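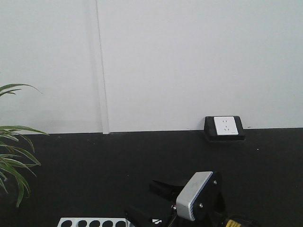
# 블로그는 무엇이며, 어떻게 써야 할까요?

어린이 디지털 배움 자료 · 프롤텍(Prolteck) 어린이 정보교육실

## 1. 블로그란 무엇인가요?

블로그는 한 사람 또는 한 모둠이 인터넷에 글을 차례로 올리는 공간입니다. 새로 쓴 글이 맨 위에 놓이고, 먼저 쓴 글은 아래로 내려가는 경우가 많습니다. 공책에 쓰는 일기와 비슷한 점이 있으나, 일기는 대개 혼자 보고 블로그는 다른 사람도 읽을 수 있다는 점이 다릅니다.

블로그라는 말은 영어 '웹(web)'과 '로그(log)'를 합친 말에서 나왔습니다. '로그'는 배가 바다를 지나는 동안 있었던 일을 적어 두는 항해 기록을 뜻하기도 합니다. '웹로그'라고 부르던 것을 줄여서 '블로그'라고 하게 되었습니다.

블로그에 글을 쓰는 사람을 '블로거'라고 합니다. 블로거는 읽은 책, 기르는 식물, 직접 만든 음식, 다녀온 곳 등 여러 가지 주제를 다룹니다.

## 2. 블로그의 각 부분

**게시글**은 블로그에 올린 글 한 편을 말합니다. 제목과 본문이 있고, 올린 날짜가 함께 표시됩니다.

**댓글**은 읽은 사람이 게시글 아래에 남기는 짧은 글입니다. 블로그 주인이 댓글에 다시 답을 달기도 합니다.

**태그**는 글의 주제를 나타내는 낱말입니다. '공룡'이라는 태그를 누르면 그 블로그에 있는 공룡 글을 모아 볼 수 있습니다.

**구독**은 새 글이 올라올 때 소식을 받겠다고 신청하는 것입니다. 구독한 사람을 구독자라고 부릅니다.

**링크**는 누르면 다른 글이나 다른 누리집으로 옮겨 가는 부분입니다. 밑줄이 그어져 있거나 글자 색이 다를 때가 많습니다.

## 3. 독서 블로그 살펴보기

프로스테드(Proststead) 어린이도서관에는 어린이들이 함께 쓰는 독서 블로그가 있습니다. 블로그의 이름은 '프릴랑스(Prilance)'입니다. 참여하는 어린이는 책을 한 권 읽고 100자가 넘는 감상을 써서 담당 선생님께 보냅니다. 선생님은 개인정보가 들어 있는지 확인한 뒤 글을 올립니다.

프릴랑스에 실리는 글에는 다음 내용이 들어갑니다.

- 책의 제목과 지은이
- 줄거리(결말은 쓰지 않습니다)
- 마음에 남은 장면과 그 까닭
- 어떤 친구에게 권하고 싶은지

결말을 미리 알리는 것을 '스포일러'라고 합니다. 꼭 결말에 관하여 쓰고 싶을 때에는 글의 첫머리에 "이 글에는 결말이 나옵니다."라고 적어 둡니다.

지난 10월에는 프릴랑스에 올라온 글이 모두 100편이 되었습니다. 도서관은 그 글들의 제목을 목록으로 만들어 열람실 입구에 붙였습니다.

## 4. 글을 올리기 전에 지킬 일

블로그에 올린 글은 모르는 사람도 읽을 수 있습니다. 글을 지운 뒤에도 누군가 이미 저장해 두었을 수 있으므로, 올리기 전에 살펴보아야 합니다.

### 개인정보를 쓰지 않습니다

이름, 집 주소, 전화번호, 학교와 반, 비밀번호는 쓰지 않습니다. 사진에 교복이나 집 주변의 간판이 나오면 사는 곳이 알려질 수 있습니다. 이름 대신 별명을 사용하고, 별명에 생일이나 학교 이름을 넣지 않도록 합니다.

### 다른 사람의 글과 그림을 소중히 여깁니다

글, 그림, 사진에는 만든 사람의 권리가 있습니다. 이를 '저작권'이라고 합니다. 책에 나오는 문장을 옮겨 적을 때에는 필요한 만큼만 짧게 적고 따옴표로 표시한 다음, 책의 제목과 지은이를 밝힙니다. 책의 여러 쪽을 그대로 옮겨서는 안 됩니다. 친구의 얼굴이 나온 사진은 친구와 보호자의 허락을 받고 올립니다.

### 댓글도 글입니다

댓글을 쓸 때에도 예의를 지킵니다. 의견이 다를 때에는 "저는 이 인물이 용감하다고 생각했습니다."처럼 자기 생각을 말합니다. 기분이 상하는 댓글을 받았다면 곧바로 답하지 말고 보호자나 선생님께 보여 드립니다.

## 5. 블로그의 '이어 가기' 놀이

블로거들 사이에는 질문을 이어 가는 놀이가 있습니다. 한 블로거가 질문에 답하고 나서 다른 블로거를 골라 같은 질문을 전합니다. 서로의 블로그를 알게 되는 것이 이 놀이의 목적입니다.

아바시(Abbasi) 초등학교 글쓰기반에서는 블로그를 만들기 전에 종이로 이 놀이를 합니다. 한 어린이가 질문 3개에 답을 쓰고, 친구 2명을 골라 종이를 건넵니다. 사용하는 질문은 다음과 같습니다.

1. 가장 여러 번 읽은 책은 무엇입니까?
2. 책 속 인물 가운데 누구와 점심을 먹고 싶습니까?
3. 요즘 새로 알게 된 낱말은 무엇입니까?

이어 가기는 하고 싶은 사람만 합니다. 받은 질문에 답하지 않아도 괜찮습니다. "전달하지 않으면 나쁜 일이 생긴다."라고 적힌 글은 사실이 아니므로 전달하지 말고 어른에게 알립니다. 주소나 전화번호를 묻는 질문에도 답하지 않습니다.

## 6. 종이에 먼저 써 봅시다

블로그를 열려면 서비스에서 정한 나이가 되어야 하거나 보호자의 동의가 필요한 경우가 있습니다. 아직 블로그가 없는 어린이는 종이에 첫 게시글을 써 볼 수 있습니다. 맨 위에 제목을 쓰고, 본문을 쓴 다음, 맨 아래에 태그로 삼을 낱말을 적습니다. 다 쓴 글은 가족에게 보여 주고 빈자리에 댓글을 써 달라고 부탁해 봅시다.

## 낱말 풀이

- **누리집**: 인터넷에서 정보를 볼 수 있도록 만든 곳. '홈페이지'를 다듬은 말입니다.
- **별명**: 본래 이름 대신 쓰는 이름.
- **출처**: 글이나 그림을 가져온 곳.
- **비공개**: 정해진 사람만 볼 수 있게 해 둔 상태.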